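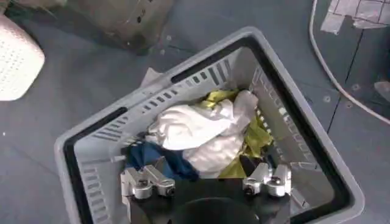 *Laundry basket with a small pile inside.*

# Call for participants: reading firewall alerts in small networks

The Prata study group at Bindgate is looking for people who take care of a small network and who read its firewall alerts themselves. We want to learn how such alerts are read in daily work, which of them are opened, and which are closed without reading. The sessions will take place online in June.

You do not need to be a security specialist. In our first round 97 persons took part, and many of them were teachers, shop owners or office managers who had received the network as an additional duty. This experience is as interesting for us as the one of a full-time analyst.

## Who can take part

- You are 18 years old or older.
- You are responsible for a network at a workplace, a school, a club or a similar place.
- You have looked at firewall or intrusion detection alerts during the last six months.
- You can read English well enough to understand a short log line. Your spoken English does not have to be perfect, and ours is also not.

Persons who work for a firewall vendor cannot be accepted in this round. If you are not sure whether this concerns you, please write to us before you fill in the form.

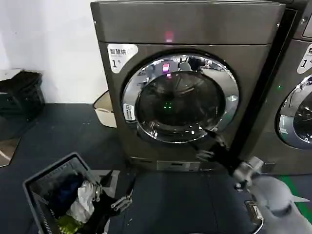
## What you will do

First you fill in a questionnaire on your network and the tools you use. It takes twenty minutes. We ask for the type of the tools, but never for addresses, passwords or configuration files, and we kindly ask you not to send them.

Then you will have one session with Sulastri Lumenta or In-ho Do, by video call. You receive access to Sindero, our test console, which runs in the browser. It contains 3000 alerts from a laboratory network. We do not expect that you go through all of them. You work for one hour in your usual manner and say aloud what you think, and after this we talk for thirty minutes. There is no real attack in the console and nothing is installed on your computer.

Two weeks later we send you a small set of the same alerts, written in a different wording, and ask you to sort them again. You may do this at any hour that suits you, but please in one sitting.

## Payment

You receive 300 euros after the second sorting. If you stop after the video session, you receive half of it. Payment is by bank transfer, and we need an invoice or a signed receipt, for which we will send you a template.

## Your data

The video call is recorded with sound and screen; your own camera can stay off. Recordings are kept on a server of Bindgate and are deleted when the transcripts are checked. In the published results you will appear only with a number. You can withdraw without giving a reason until the transcripts are made anonymous, and we will inform you before we do this.

## How to apply

Please send the form together with a short text on how you came to be responsible for your network. The text must not be longer than 2000 characters, and simple notes are also fine. Ea Bjarnason reads all applications and answers every one, also the ones we cannot accept. Sessions are offered between 8:00 and 19:00, Central European time. If you need an evening hour outside of this, write it in the form.

Questions about the payment go to Vitória Serrano, and all other questions to Ea. 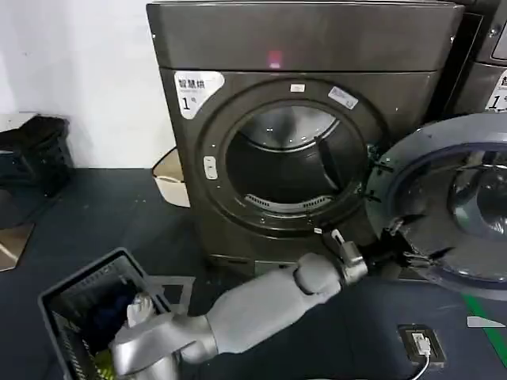

*Dryer number 1, with a view into the drum.*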